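Millmont growers open new propagation house to the public this July

Gardeners in and around Millmont will have somewhere new to bring their seed trays this summer, as Pētersons Nurseries opens the doors of its shared propagation house at the old Zesville walled garden.

The house, 26 metres long and 7 wide, has been two years in the planning and stands on the footings of a Victorian vinery that older residents may well remember peering into as children. It has heated benches down one side, cold frames down the other and a rainwater tank holding up to 675 litres, and anyone with an allotment in the parish can rent a stretch of bench for the season.

"We've all had leggy tomatoes leaning against the kitchen window, and we've all lost a tray or two to a late frost," said Beverley Fairweather, who manages the garden. "I do hope people will come along, have a cup of tea, and bring their failures as well as their prize marrows!"

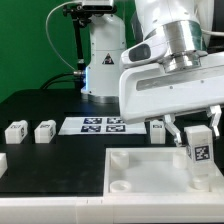

Head grower Edgars Ozoliņš will be giving talks on autumn sowing, with winter salads and broad beans first on the list, and Triin Mockus will be on hand most mornings from 10am for anyone puzzled by a yellowing leaf. Peat-free compost will be sold by the bag at the gate.

To ask about bench space, please speak to Agnese Zariņš at the nursery office.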